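首页 专题 制作 工具 读者来信 订阅
搜索 请输入关键词

手持夹爪的第三版连杆

一套自制数据采集工具的结构、回差与标定

Marcelle Guillot 的工作台在 Irkine 共享工坊的最里侧，靠近除尘管道。台上常年有两套夹爪：一套拿在手里用，由食指扣扳机驱动；另一套装在 Pekow 机械臂的末端，由舵机驱动。两套夹爪从连杆往前的零件完全一致，包括指尖垫。人用第一套做动作，记录下来的轨迹交给第二套去复现。几何不一致，数据就要做换算，换算的误差最后都落在指尖上。

她做这件事已经到第三版。第一版用齿条直推，两指沿导轨平移，优点是开口宽度与输入位移成线性关系，标定只需要两个点。缺点是导轨要占宽度，夹爪伸进纸箱或浅托盘时，先碰到箱壁的总是导轨端头。第二版改为单摇杆，宽度降下来了，但指面随开合转动，夹扁平物体时只有指尖前缘受力。第三版回到平行四连杆，指面在整个行程内保持平行，端部外形也收得进去。

平行四连杆的代价是指尖沿圆弧运动。夹爪从全开到闭合，指尖会先向前伸，再略微退回。手持的时候，人会不自觉地补偿这段前伸量，手腕往后让一点；机械臂不会。Guillot 把补偿写进了控制端：Delaunay（她给自己的控制程序起的名字）读取当前开口，查表得到前伸量，再从末端位姿里减掉。表是实测的，用高度尺逐点量出来，没有用理论值。理论值假设四个铰点正好构成平行四边形，而打印件冷却后的收缩在长度和宽度方向上并不相等。

铰点是这一版花时间最多的地方。早期的连杆直接在打印孔里穿螺钉，孔壁就是轴承面。新装好的时候手感很紧，几天后指尖已经可以左右晃动。她在指尖处夹百分表，轻推轻拉，读数差一度接近 3 毫米。这个数值对抓毛巾没有影响，对抓一个边角要对齐的盒子就不行。

改法分三步。先把孔扩大，压入铜套，打印件只负责固定铜套的外圆。再把销轴换成 Canesov 的磨削销，公差比五金店买的螺钉窄得多，价格也高得多。最后在连杆两侧各加一片薄垫圈，消除轴向间隙。垫圈的厚度要逐个挑选，偏厚会让连杆发涩，扳机松开后指尖不能完全回位。

“回位不到底比间隙大更麻烦。”Guillot 说，“间隙是对称的，统计上可以处理。回位不到底是一个随温度变的偏置，早上和下午不一样。”

她为此换过一次回位弹簧。弹簧力加大之后，回位问题消失，食指的疲劳问题出现。连续采集半小时，扣扳机的速度明显变慢，动作的节奏也随之改变，记录下来的闭合曲线前后不像同一个人做的。最后的折中是弹簧退回原来的规格，改在铰点上下功夫：铜套内孔用铰刀手铰一遍，装配后空载开合跑合，再加极少量的干膜润滑剂。润滑脂试过，会粘纸屑和织物纤维。

测试物品都是从家里和工坊里凑的。选择标准只有一条：表面和刚度要拉开差距。硬纸盒、毛巾、瓶子、织物，各自会暴露不同的问题。纸盒的侧面刚度低，中间一压就凹，棱边附近却很硬，夹持点偏移一点，闭合力曲线就换一种形状。

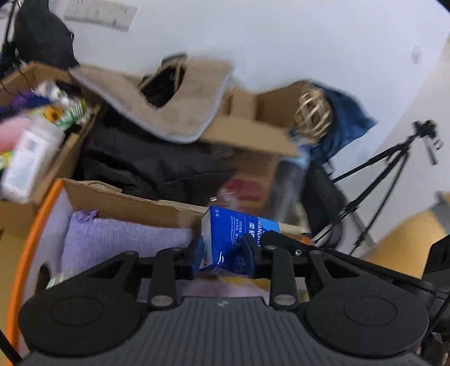 闭合力曲线本身并不直接测量。手持端没有力传感器，能得到的只有扳机转角和指尖开口两个量。扳机转角由磁编码器读取，开口由标定表换算。物体被夹住之后，开口停止变化，扳机还能继续转一点，多出来的这段转角来自连杆和传动件的弹性变形。Guillot 把它称为“余转”，并用弹簧秤做了对照：余转和夹持力之间有单调关系，但斜率随开口变化，开口越大，连杆的传力角越差，同样的余转对应的力越小。

所以她没有把余转换算成牛顿，只把它作为一个无量纲的通道保留在数据里。机械臂那一端的舵机也输出类似的量，即目标位置与实际位置之差。两者的对应关系另做一张表。表里的每个格子都来自同一个物体、同一个开口下的成对测量，手持端夹一次，臂端夹一次，中间用一块带缺口的定位板保证位置相同。

这部分工作进展很慢。定位板的缺口原本按硬盒子设计，遇到软物体就失去作用，毛巾放进去之后厚度每次都不同。她后来把软物体从成对测量中剔除，只用三种规格的泡沫块代替，认为泡沫的回弹重复性足够好。这个假设尚未验证。连续压缩同一块泡沫，读数会缓慢下降，静置之后又部分恢复，恢复多少取决于静置时间。工坊里有人建议用硅胶块，她订了一批，还没有开始测。

指尖垫

指尖垫经历的版本比连杆还多。最初用的是热缩管套在指尖上，摩擦系数尚可，但会转。之后是粘贴的橡胶片，厚度均匀，边缘在反复剪切下卷起。再往后是浇注的软垫，在垫体背面留出燕尾，插进指尖的槽里，用一颗小螺钉锁住。更换一副不需要拆连杆。

软垫的硬度决定了能容忍多大的对位误差。太软的垫子夹重物时发生剪切蠕变，物体慢慢下滑；太硬的垫子接触面积小，碰到有印刷覆膜的纸盒会打滑。Guillot 试了几种配比，最后选的一种在光滑表面和织物上都不是最好，但在两者之间差距最小。她需要的是同一副垫子做完全部任务，中途更换会在数据里留下一道台阶。

垫面的颜色也做过调整。起初与指体同色，在腕部相机的画面里，指面和暗色物体之间没有边界，人工核对接触时刻时要反复拖动时间轴。后来把垫面换成与指体反差大的颜色，核对速度提高很多。色粉会轻微改变固化后的硬度，所以配比又重新调了一轮。

磨损按开合次数记录。第一副定型的垫子用到 2298 次时，左侧垫面下缘出现贯穿裂纹，右侧完好。左右不对称在预料之中：她是右手持握，接近物体时习惯让左指先碰到侧面，再把整个夹爪推过去，左侧垫面承受的刮擦远多于右侧。现在的做法是每约 500 次左右对调一次，燕尾槽因此改成了对称结构。

机身与减重

手持端的机身把编码器、扳机轴和走线都包在中间，外侧是护壳。机身前部的竖肋最初是为了散热，当时里面还有一块发热较大的计算板。计算板后来移到了腰包里，用一根线缆连接，竖肋保留下来，作用变成了增加抗扭刚度。她做过一版平面外壳，同样壁厚，拧的时候能听到响声。

重量是手持工具绕不开的约束。每减一点重量，手腕能坚持的时间就长一些；但减得太多，惯性与臂端差异过大，人会做出臂端跟不上的加速度。Delaunay 里有一个检查步骤，回放轨迹前先计算每个关节需要的速度和加速度，超限的片段会被标红。早期数据里标红的片段很多，几乎都出现在放下物体之后、手往回收的那一段。抓取本身很慢，撤手很快。

她没有在后处理里把这些片段拉长，理由是拉长会改变图像与动作的时间对应。她选择在采集时加提示音：手持端的惯性测量单元检测到加速度超过阈值，就响一声。习惯用了几天，响声基本消失。副作用是初学者听到提示音会突然停住，停顿也被记录下来。

线缆本身是另一个误差来源。它从机身后方引出，绕过前臂，拉直的时候会给夹爪一个向后的力矩。Guillot 换过更软的线，在前臂上加了一道魔术贴，问题减轻，没有消除。无线方案测试过，图像延迟的均值可以接受，抖动不能接受。

时间同步

三路信号需要对齐：图像、扳机转角、惯性数据。图像的时间戳由相机驱动给出，记录的是帧到达主机的时刻，比曝光时刻晚，而且晚多少不固定。转角和惯性数据由同一块微控制器打时间戳，彼此之间没有问题。

对齐的方法很朴素。每次采集开始和结束时，操作者把两指快速闭合三下。闭合在图像里可以从垫面间距看出来，在转角通道里是三个尖峰，两者做互相关，得到偏移量。开始和结束各算一次，如果两次偏移量相差过大，整段数据作废。作废的数据不少，多数发生在主机同时做别的事情的时候，例如自动备份。备份程序现在被安排到凌晨三点。

相机的卷帘快门带来的误差没有单独处理。手腕快速转动时，物体边缘会发糊和倾斜，标注程序跳过这些帧。她估计过换全局快门的成本，结论是等这一批数据采完再说。

托盘里的任务

任务集按容器分组：开口纸箱、浅托盘、堆放在地面上的杂物。三组的难点各不相同，纸箱组的难点是箱壁遮挡，杂物组的难点是物体互相支撑，抽走一件，其余会塌。托盘组看上去最简单，结果失败率在臂端反而最高。

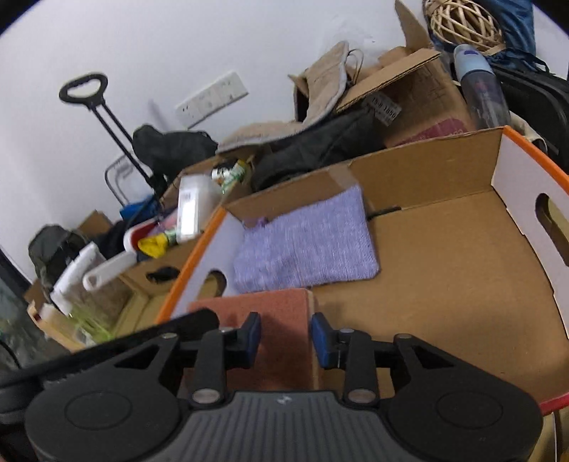
托盘组的失败集中在闭合前的对位阶段。托盘浅，夹爪可以从很斜的角度进入，操作者怎么顺手怎么来，机身往往随手腕偏转，托盘边沿在腕部相机里成了斜线。臂端复现这种姿态时，腕关节常常贴近限位。另一个问题是侧壁和目标之间的余量。红色方块放在托盘左下方，挡住了左侧提手孔的一部分；左指的蓝色垫面已经与方块的红色表面重叠，右指的垫面则刚过它的右侧。人能靠手感判断左指还剩多少空间，臂端没有这个信息，只能依靠图像，而图像里最靠近侧壁的那段间隙恰好容易被连杆遮住。同样要考虑的还有左后角那块淡紫色织物，它的下沿一直到方块顶边，夹爪如果从后方多伸一点，指尖就会碰到布。右侧的托盘底面是空的，留出的余地大得多。

针对遮挡，Guillot 在连杆外臂上开了三角形的孔。开孔的首要目的是减重，顺带让相机多看到一点后面的东西。孔的大小受强度限制：外臂承受的主要是弯矩，孔边到臂缘的距离留得太窄，夹紧硬物时会先在孔角处开裂。她把孔角的圆角加大，并把打印方向转了九十度，让层线与主应力方向平行。此后没有再断过外臂，断过一次内臂，断口在铜套旁边，原因是压套时用力过猛。

托盘组的采集规程也随之改写。新规程要求操作者在接近目标时把手腕转到一个限定范围内，超出范围由惯性测量单元触发另一种提示音。初期的反对意见来自工坊里帮忙采集的几位同伴，他们认为限定姿态会降低数据的多样性。Guillot 的处理是分成两个子集：限定姿态的用于臂端复现，不限定的用于训练图像特征。两个子集的比例还在调整。

物体的摆放同样有规定。每轮开始前，目标和干扰物按随机生成的表格放置，表格只给出分区，分区内的具体位置由摆放者决定。起初表格给出精确坐标，用尺子量，一轮摆放的时间比采集还长。放宽之后，摆放者的习惯很快显现出来，同一个人总是把方形物体与托盘边平行放置。现在由采集者以外的人摆放，并轮换。

布料的初始状态没有找到合适的描述方法。折叠的、摊开的、一角翘起的，在表格里都只写“布”。翘起的一角是很好的抓取点，人会直接去夹它；摊平的布则需要先用指尖刮起一道褶。这两种动作在轨迹上差别明显，放在同一个标签下训练，臂端的表现介于两者之间，常见的结果是指尖悬在布面上方闭合，什么也没有夹到。她打算增加一个字段，记录布面最高点的粗略位置，由摆放者填写。

装配与成本

整套手持端的零件中，打印件占体积的大部分，占成本的小部分。花费最高的是相机，其次是编码器和销轴。铜套便宜，但报废率高，压偏一个就要连打印件一起换。她做了一个压套工装，用台钻的主轴当导向，下面垫一块开孔的铝板，报废率降到可以接受的程度。工装的图纸和夹爪的图纸放在同一个目录里，Irkine 的成员可以直接使用。

装配顺序有讲究。先装机身两侧靠近竖肋的一对大销，连杆挂上之后检查自由下垂；再装上方的小销，每装一个检查一次阻力。如果四个小销全部装完才检查，发现发涩时无法判断是哪一个铰点的问题，只能逐个拆回去。左右两侧的传动在机身内部耦合，装反一个齿，两指就不在中线相遇。从外观看不出来，要闭合到底，用塞尺检查两侧垫面到机身中线的距离。

臂端的装配多一道工序，即舵机零位。舵机断电后会有少量漂移，上电时 Delaunay 先让夹爪缓慢闭合到底，读取堵转位置作为零点，再张开。这个过程会给垫面一次额外的挤压，已经计入磨损次数。

目前积累的有效片段为 4000 段，其中托盘组最少。Guillot 的安排是先把托盘组补齐，同时完成硅胶块的成对测量，然后再决定是否改第四版。第四版的草图已经有了，主要改动是把相机抬高，让视线从连杆上方越过，代价是整体高度增加，伸进较深的纸箱时相机支架会先碰到箱沿。她用纸板做了一个等高的假支架，绑在现有的夹爪上试了一个下午，纸箱组里靠近箱壁的物体有几个够不到。支架的高度要再降一点，降多少，取决于硅胶块那批数据什么时候测完，因为两件事用的是同一台夹爪。

评论 3 分享 收藏

上一篇 下一篇 返回专题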